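Home | Services | Fees | Help | Contact

Help > Furniture care and repair

Re-upholstery: common questions
Nazma Sivakumar
2 May 2023

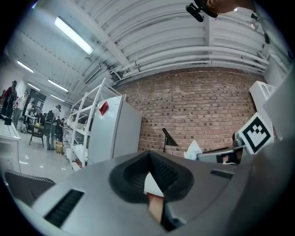
4 min read

Most of the questions we get at Damasceno come in before a quote, so we have put the usual ones on one page. If yours isn't covered, ring the workshop in Stavton or use the contact form.

Is it worth re-covering an old chair or sofa?

It depends on the frame. A hardwood frame with tight joints will outlast several covers. A stapled softwood frame often won't, and re-covering it can cost more than replacing the piece. Lift one front corner a hand's width off the floor. If the other front leg stays down for a long time before it follows, the frame is twisting and will need work first.

How much does it cost?

A drop-in dining seat starts at $100, plus fabric. A two-seat sofa with loose cushions starts at $2,000, plus fabric. Deep buttoning, piping and pattern matching all add labour. We quote from photos to begin with and confirm the price once the piece is in the workshop. You won't be charged for the first quote.

What photos should I send?

Front, back, one side, and the underside if you can tip it safely. Take the cushions off for one of them. A photo of any maker's label is useful too. Please include the width, depth and height in centimetres.

Can I supply my own fabric?

Yes. Check with us on the quantity before you buy, as a large repeat can use a lot more metreage than a plain cloth. We don't accept curtain-weight fabric for seats. We also can't take responsibility for flaws in fabric bought elsewhere, though we will unroll it and look it over before cutting.

Which fabrics do you stock?

We keep sample books from Starkumo and Uvine. The Starkumo range is mostly plain weaves and wool blends in greys, greens and browns. Uvine does heavier textured cloths and a small range of velvets. Samples can be borrowed for a week. Look at them at home in daylight and again at night under your own lamps – colours shift a good deal.

What does the rub count mean?

It is the result of an abrasion test and gives some idea of how a cloth will wear. A higher number suits a family sofa, and a lower one is fine for a bedroom chair. It says nothing about fading or pilling, so ask about those separately, particularly if the piece will sit near a north-facing window.

Do you replace the foam?

Nearly always. Foam that has gone crumbly or flat will make a new cover look baggy within months. You can choose soft, medium or firm, and there are sample blocks in the showroom to sit on. Feather wraps are available for back cushions. They need plumping most days.

Can you do just the trim or the piping?

Sometimes. Braid that has lifted can be glued or hand-stitched back if the cloth underneath is sound. Worn piping is harder, as it is sewn into the seam and the panel usually has to come off. We won't patch a panel where the new cloth would obviously differ from the old.

How long will it take?

Allow 20 working days from the day both the piece and the fabric are with us. Leather takes longer. The lead-up to Christmas books out early. From March to winter is usually our quieter stretch.

Do you pick up and deliver?

Yes, within Stavton and the surrounding suburbs. Measure your doorways and any stair landings before booking. If a sofa went in before a renovation, check that it will still come out.

How should I look after the new cover?

Vacuum it weekly with the soft brush and turn loose cushions at the same time. Blot spills with a clean white cloth and don't rub. Zips on cushion covers are there for fitting, so please don't take this as a sign they can go in the washing machine. For anything oily, call us before trying a spray.

Is the work guaranteed?

Our stitching and webbing are covered for two years. Fabric is covered by its manufacturer. Keep your invoice, and quote the job number on it if you need to get in touch.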